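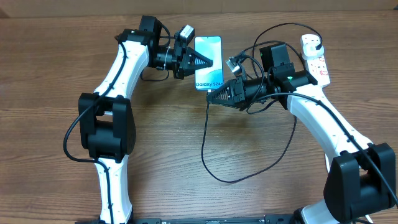

What should you check first on a secondhand phone? Jalen Achterberg starts with the charging port, and only then looks at the battery.

He has worked the counter at Nekero for 3 years and says most trouble comes from cords. "People bring the phone and leave the charger at home," he said.

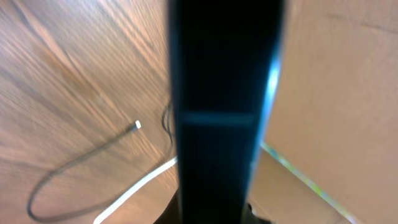 Achterberg tests every phone himself before it goes on the shelf. He works on brown wood with a strong grain, and dark grooves like the one running through it catch small screws. "I've lost a few that way," he said. His partner, Wycliffe Lyimo, keeps the sales book, which had 848 entries by January.
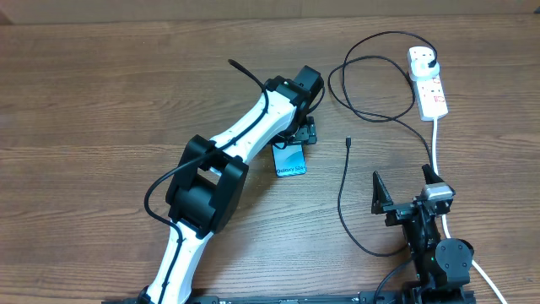 ## Prices

Chargers sell for $80 or less. Lyimo sets the prices on Tuesday.
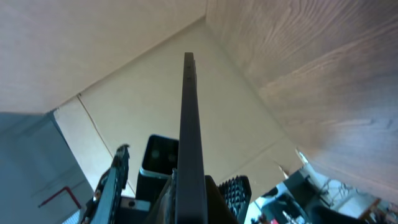

He rarely changes them during the week. "If it's marked, that's what it costs," Lyimo said.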